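Plunik Glass Surface Spray, 3-pack
Sold by Bautista Home Supply

We stock this because people ask for it. Whether you need it is another matter, so read the whole page before you add it to the cart. 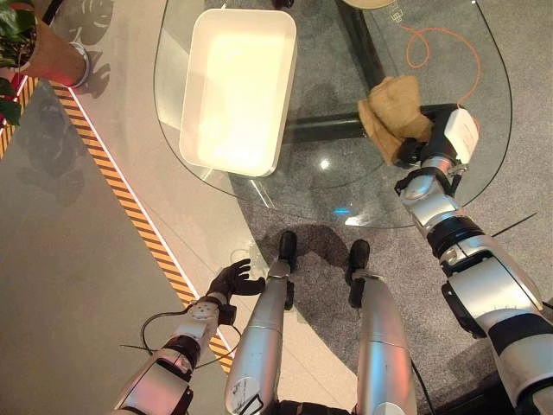
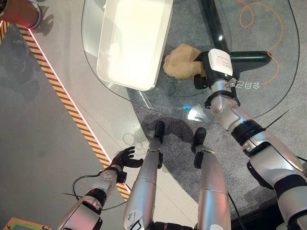 Clear glass table, tan-brown cloth.

Plunik says the spray is "streak-free on first pass." Our staff tried it on glass tops, a shower door and a car window. On the tops it did fine. On the shower door it smeared soap film around and needed a second go, same as vinegar and water would. The car window was a draw.

The label also promises a "dust-shield finish." We left a treated top and an untreated one side by side for 2 weeks in March and couldn't tell them apart. Maybe your house is less dusty than our showroom.

Skinis makes a cheaper spray that smells stronger and works about as well on fingerprints. If price is what matters, get that one. Plunik has the better trigger, we'll give it that. The Skinis one drips.

What you get
3 bottles, trigger tops attached
Unscented
For glass and mirrors. Do not use on acrylic or tinted film.

What you don't get
A cloth. Use any clean soft one you already own. The "matched" Poltska cloth sold alongside it did nothing special for us, and it sheds until it has been washed a couple of times.

Shipping and returns
Ships in some 2 business days. Sealed packs can come back within 76 days. Opened bottles can't, so if you have doubts, try a single bottle at our counter first. Refills are listed separately and save you very little.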